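Padix – recipe site project report

Group 2, web publishing module, February 2018

What we set out to do

Padix is a small recipe site for students who cook on one ring or in a shared kitchen. Cheap food, short ingredient lists, calories given per portion. Lots of food blogs out there but most assume you own a food processor and have a whole free afternoon. We wanted recipes you can read on a phone with one floury hand.

Site went up at the end of May as a blank blog theme. First recipes added over the summer, slowly.

Recipes

51 published. Mostly soups, lentils, oven trays, a few bakes. Every one was cooked by at least two of us before going up – this took much longer than planned. The leek and potato pie was cooked four times and still came out watery, so it's not on the site. Londoño bean stew (family name of the person who gave it to us, we asked first) was the easiest to write up and needed no changes exept less salt.

Layout of a recipe page: title, time, cost, portions, ingredients, steps. No long story at the top. In testing people scrolled straight past the story anyway.

Calories

Worked out from packet labels and a kitchen scale. Problems: raw or cooked weight for rice, how much oil stays in the pan, what counts as a portion. We settled on raw weights throughout. Some early pages still use cooked weights, these need redoing.

Visitors

1158 visits over the whole period. Best page was the Gotby flatbread, then the red lentil soup. Search brought in very little, most people came from links shared in halls. Comments were switched off after the spam got silly.

Hosting

Started on the free plan at Lollance. Fine for text, slow once the recipe photos went up at full size. Shrinking them fixed most of it. Backups done by hand, not often enough.

Computer tower with the side panel off, both pictures:
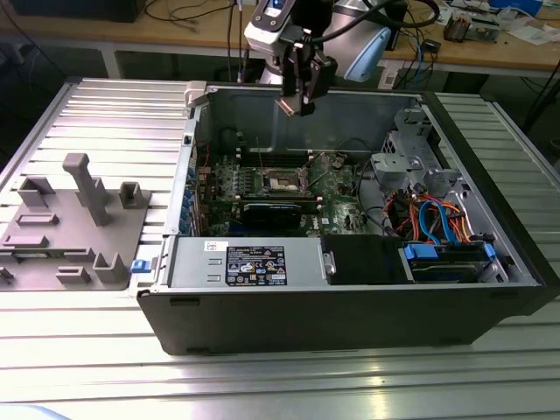
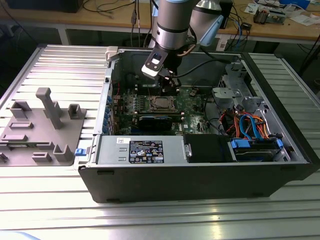 What we'd change

Fewer recipes, better tested. Agree on weights before writing anything. Write the shopping list seperately so it can be printed. Also one person in charge of the spelling of ingredients – we have chilli and chili on the same page.

Still to do: print version, index by main ingredient, fix the cooked weights on the rice pages.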